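Handout 7: Notes from the Noltia Open Day

Read before Saturday's lab if you went, and especially if you didn't

About half of you came to the open day at Noltia in March. The other half had a dentist appointment, which makes this the healthiest class I have ever taught. These notes are for both groups. They cover what we were shown, what we were told, and the gap between the two, which is where most of the exam usually comes from.

1. What the place does

Noltia takes in old desktop computers and tries to get the useful parts back out. Memory goes in one bin, processors in another, and the bare boards go off to a company in Cistton that recovers the metals. Until last year all of this was done by hand. Most of it still is. The robot cell is one bench at the far end of the hall, and Valdemar Toft, who gave the tour, was good enough to say so before we walked past 15 people with screwdrivers to reach it.

The demonstration had one job: go to the memory end of a motherboard, find the right spot, and close the fingers on it. A person does this without putting down their coffee. Keep that in mind, but don't be smug about it. You have had eighteen years or more of practice with your hands, and the cell has had since the fall.

2. Approach

The part worth your attention was the last few inches of travel. Everything before that is just moving an arm through empty air, and we have been able to do that well for a long time. Near the board, three things change at once. The arm slows down. The wrist camera takes over from the overhead camera. And the software stops trusting the map it made at the start and begins correcting itself from what it sees.

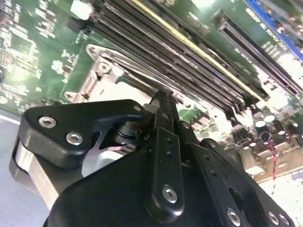
The reason for switching cameras is simple enough. The overhead view is fine for finding a board on a bench, but as the arm comes in, it blocks its own view. Put your hand over a coin and try to describe the coin. A camera on the wrist doesn't have that problem, though it has a new one, namely that the gripper is always in the way of something. You trade one blind spot for another and pick the one you can live with.

Light is the other headache. Shiny metal and bare bright surfaces throw glare back at the lens, and a patch of pure white tells the software nothing at all. Gunhild Egilsson, who looks after the vision side, told us she spent more time moving lamps than writing code. Several of you laughed. Wait until your own project.

3. The tilt question

Somebody at the back asked why they don't just clamp every board flat and square. Good question, and the answer was refreshingly dull: they tried. Boards come in many sizes, some have bits sticking out underneath, and a clamp that holds one neatly will crack the next. So the cell is meant to cope with a board at an angle. The software estimates the angle first and plans the fingers' path to match the slots.

For the exam, know the difference between fixing the world to suit the robot (clamps, jigs, trays) and fixing the robot to suit the world (cameras, force sensing, replanning). Real cells do some of each. The brochure only mentions the second.

4. Numbers

Toft gave us the log from the month before our visit. The cell made 2,646 attempts. He would not give us one success rate, and I think he was right. A rate depends on what you count. Does touching the right part count, or gripping it, or getting it into the bin in one piece? Decide that before you measure. If you decide afterward you will be amazed at how well you did.

The live demo took 38 seconds from the start button to contact on the first run, and 46 on the second, after somebody leaned on the bench. I would call the second run the more useful of the two. It showed the correction step doing some work - the first could have been a recording.

5. For the lab

Bring closed shoes and your marked-up copy of the Garcia chapter on grippers. Before you arrive, write half a page on this: a gripper has narrow fingertips that reach well past its body. What does that shape make easy, and what does it make fragile? A sketch is welcome. A sketch with no words is not half a page.

If you want to see the cell for yourself, Noltia runs another open day next term. Take the Nernley bus and sit on the left, as the sign is on that side and very small.

Related handouts
Handout 4: Grippers, Fingers and Suction Cups
Handout 5: Where to Put the Camera
Handout 6: Force Sensing Without Tears
Handout 8: Writing Up a Failed Run
Lab safety sheet (revised)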